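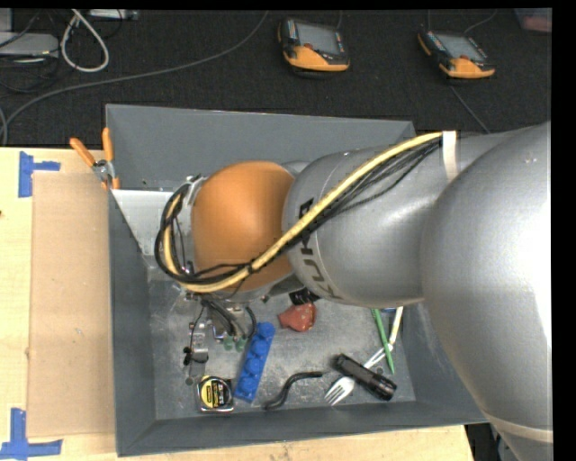 I finished the walk between Bastby and Nirndale last month, the one that follows the places in Francine Lavoie's novels. It's marked the whole way with small painted disks on gateposts and lampposts. They are orange, close to the orange of the rounded cover on the end of the KUKA arm, so you can spot one across a field even in poor light. I lost the route only once, behind the Bastby bus depot, where a disk had been painted over.

Lavoie wrote nine novels, and seven of them are set in this valley. She changed the names of the farms but left the towns alone. If you've read *The Salt Ledger* you already know the Bastby high street, including the pharmacy with the stairs on the outside. The stairs are still there. The pharmacy sells phone cases now.

I started at the library, which keeps a room for her upstairs. It's open from 10 to 4 and costs two dollars. The room has her desk, a coat, a shelf of foreign editions, and the typescript of *Remness*, all 1,249 pages of it, in four boxes under glass. Only the top page of each box is showing. On the third one she crossed out a whole paragraph and wrote "no" next to it in pencil.

I should say that I've never gotten through *Remness*. I've tried twice, and both times I stopped at the flood. My sister says it picks up after that.

From the library the path goes along the canal and then climbs to the village of Remness itself, where there is one pub and a church. Lavoie lived in the end cottage until she was 65. It's a private house and there's no plaque, so I walked past it and kept going. The pub has a shelf of her paperbacks you can borrow if you leave your name in the book by the register. I had soup and read the first chapter of *Two Winters* again. It's the shortest thing she wrote and still the one I'd hand to somebody who was new to her.

The last stretch into Nirndale is all downhill and muddy. I'd wear boots. There is a bench halfway with a line from her poems cut into it, but the lettering has worn down and I could only make out the word "barley."

Nwankwo Books is at the bottom of the hill, across from the train station. They have a good local section at the back and a table of secondhand hardbacks out front. I bought a first edition of *The Salt Ledger* without its jacket for 50 dollars — more than I meant to spend — and a map of the walk, which I should have bought before I left home. The map shows a shortcut through the orchard that would have saved me the depot.

The train back to Bastby runs every hour until early evening. I read on the platform and got as far as the scene on the pharmacy stairs. In October they do a reading in the church at Remness, and I've put my name down for it.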